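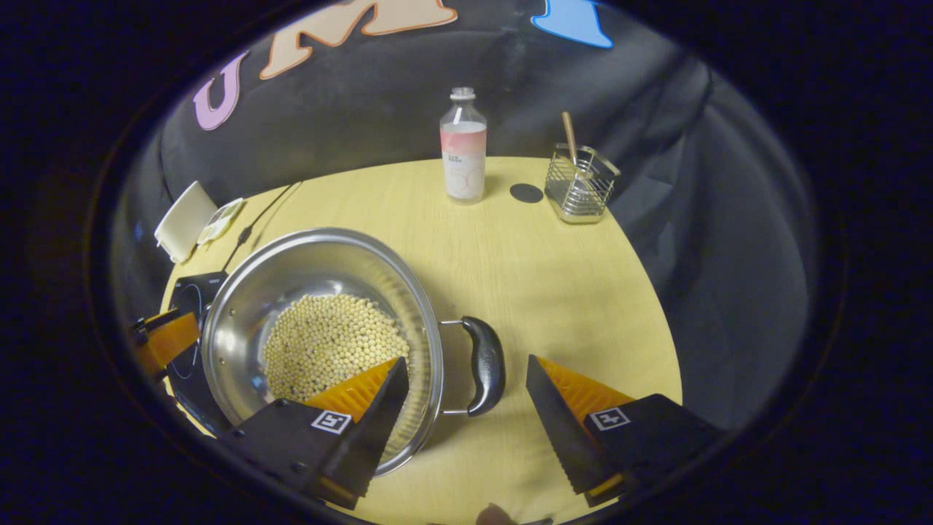
How long do soybeans need to soak before you cook them? Overnight is enough, eight hours at the least, and longer does no harm if the kitchen is cool.

I wrote that on the inside cover of this notebook in December and I still go back to check it. Jul 22, 2018 now, and I have made soy milk nine or ten times, half of them good.

Today was soybeans again. Got up at seven, wiped down the round yellow table and put the induction cooktop on it, with the cable going off toward the back left. I like working there more than at the counter. I can sit down, and the big steel pot is at the right height for looking into. I put the beans in dry first and spread them out with my hand to check for stones and split ones. The polished bottom makes that easy, they are so pale. Found one stone and a bit of stalk.

500 grams this time, from the Prunley bag. The last bag was Kongkaew and those took forever to soften. Kulsoom says it depends on how old the beans are and has nothing to do with the name on the bag. She is probably right. I will write the purchase date on this one anyway.

Rafia called while I was sorting and wanted to know if I was coming over. Told her next week. She asked whether I still had her blender and I do – it needs to go back, but I need it tomorrow for the grinding. She said keep it until Thursday.

The wire-mesh utensil holder has stayed on the table all month, and I have stopped moving it to the shelf. It is in reach when I want the wooden handle and that is all I ask. The shelf can have the cookie cutters.

Went to the market at eleven. Cheesecloth, lemons, salt, dish soap. Adeel was at the bus stop and we talked about his new place, the second floor over the pharmacy. The kitchen there has two burners and no oven. He wants to borrow an induction plate until he buys his own. I said he could have mine from Friday to Monday if he picks it up himself.

Rice and eggs for lunch. Slept an hour. Too hot to do much after that. Answered Amna's letter, which I had been putting off, and paid the electric bill.

Rinsed the beans three times at six, covered them with cold water to four fingers above the top and put the lid on. They swell more than I ever expect. The first time, in December, I used a small bowl and found them over the rim in the morning.

For tomorrow: drain, rinse, grind in 4 batches, then strain. Heat it slowly and keep stirring – it foams up fast and burns on the bottom. Save the pulp for Areeba, she fries it with onion. Buy a second cheesecloth if the new one tears.

Bed at ten.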